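Wer einen Greifarm betreibt, redet gern über Software. Über den Tisch, auf dem er arbeitet, redet kaum jemand, und ich halte das für einen Fehler. Die meisten Störungen an unserer Zelle bei Clallitz fingen am Tisch oder am Kabel an.

Wir haben im Oktober die Fehlerliste durchgesehen. Nach gut 2000 Griffen waren die Fingerspitzen abgenutzt, und zwar einseitig. Der Greifer war leicht verdreht montiert, und das hatte sich mit jedem Anfahren an einen Schalenrand verschlimmert. Ein neues Modell hätte daran nichts geändert. Geholfen haben ein Inbusschlüssel und eine halbe Stunde Zeit.

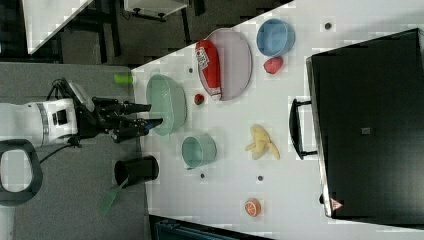 Letzte Änderung: 4. November 2019

Schalen mit dünnem Rand sind für so eine Prüfung gut geeignet - man sieht sofort, ob die Finger gerade eintauchen. Ich lasse den Arm dazu langsam an die ovale grüne Schale fahren und schaue von der Seite. Danach kommt das Kabel dran. Es braucht eine Schlaufe, die jede Stellung mitmacht, und sie darf nirgends scheuern.

Liette Cormier, die bei uns die Zelle Beka betreut, will feste Wartung alle 100 Betriebsstunden. Die Kollegen von Endora warten erst, wenn etwas ausfällt. Das spart Arbeit, solange es gut geht. Ich bin für den festen Plan, auch wenn er lästig ist: Finger abnehmen, reinigen, Schrauben nachziehen, Nullpunkt prüfen. Mit Übung dauert das um die 6 Minuten, das Nachmessen nicht gerechnet.

Was mir fehlt, ist ein Eintrag im Protokoll für jede Änderung am Aufbau. Wird der Tisch verschoben, steht das meistens nirgends - und dann sucht man den Fehler tagelang im Programm.

Kontakt | © 2019 Clallitz | Nach oben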